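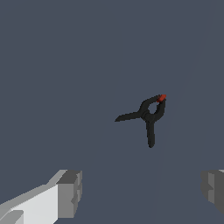 Section 4: Recording your first demonstrations

By now Filtby is installed, the hand controller is paired and the practice table opens without complaint. Now for the fun part! In this section you'll take hold of the virtual gripper, pick up the spring clamp a few times and save each go as a demonstration that Filtby can learn from. You don't need to have driven a robot before. If you can use a pair of kitchen tongs you already have most of the skill.

Set aside a quiet hour, and sit somewhere you can rest your elbow.

Before you start

Open the Trotlow practice pack and choose Clamp Pick from the task list. Keep the wrist view as your main view. It sits just behind the fingers and moves with your hand, so you will always be looking down the gap towards whatever you want to grip. The side view is handy for checking height, and you can bring it up with the V key.

Check that the speed slider is at 46 per cent. You can go all the way to 100 later on, and it's great when you do, but at full speed a small twitch of the wrist becomes a very large swing of the arm.

Caution: If your controller is also paired with a real arm, switch the arm off at the wall before you begin. Closing the arm's window in Filtby does not cut its power.

4.1 Getting the feel of the gripper

1. Hold the controller as you would a torch, thumb on top.
2. Squeeze and hold the side button. The gripper now follows your hand. Let go and it stays put, so you can move your hand back to a comfortable spot and carry on.
3. Pull the trigger slowly. The fingers close as far as you pull, and open again as you ease off.
4. Spend a few minutes just wandering over the table. Go up, go down, turn your wrist, try to stop dead. Nothing is being saved yet, so enjoy yourself.

Note: If the gripper drifts while your hand is still, press Home on the controller and hold it level until the buzz stops.

4.2 Recording a pick

1. Press R. A short tone tells you that recording has begun.
2. With the fingers open wide, bring the gripper over the clamp. Stay high for now.
3. Turn your wrist so that one finger will come down on each side of the part you want to hold. The hub, where the handles meet, is a good first choice. It is the chunkiest bit and it gives the fingers something to close on.
4. Lower the gripper until the fingertips are just above the table. Switch to the side view if you can't judge the height.
5. Close the fingers gently. When both pads touch, the controller gives a double buzz.
6. Lift straight up, pause for a breath, and press R again to stop.
7. Choose Keep or Bin. Choose Keep if you'd be happy for the robot to copy you exactly.

Note: The clamp lands in a new place and at a new angle each time you start. Sometimes the red tip will point away from you, sometimes straight at you. Don't fight this by resetting until you get an easy one. The awkward ones teach Filtby the most.

Caution: Avoid gripping by the very end of a handle. The clamp can swivel in the fingers as it comes up, and Filtby will learn the swivel along with everything else.

4.3 How many do I need?

For this task, 46 kept demonstrations is our recommended starting set. It sounds like a lot, but once you're in the rhythm they fly by. Manon Fehr, who built the practice pack, likes to do them in short batches with a stretch in between, and we've borrowed her habit: the counter in the corner turns amber when you're due a rest.

Small wobbles are fine. So is a slow approach, or a pause to line things up, or a correction halfway down. A recording where you miss, back off and then get it right is well worth keeping - it shows the robot how to recover. Bin the ones where you knocked the clamp right across the table, or where you stopped recording before the lift.

Two people can share the job. Put each person's name in the Operator box so you can sort the recordings later. Yvette Nguyen and Wayne MacPherson recorded our sample set between them, and if you play a few back you can soon tell who is who. Wayne comes in from the left nearly every time.

4.4 Checking your work

1. Open Library and pick any recording.
2. Press the space bar to play it. The gripper will repeat your movements on the practice table.
3. Drag the two grey markers to trim dead time at either end. Leave a short pause after the lift.
4. Tick Ready when you're happy.

Watching your own hand movements come back to you through the gripper is a lovely moment, so do play at least one all the way through.

When every recording in the set is ticked, the Train button lights up. Leave it alone for now and go on to Section 5, where you'll choose the training settings.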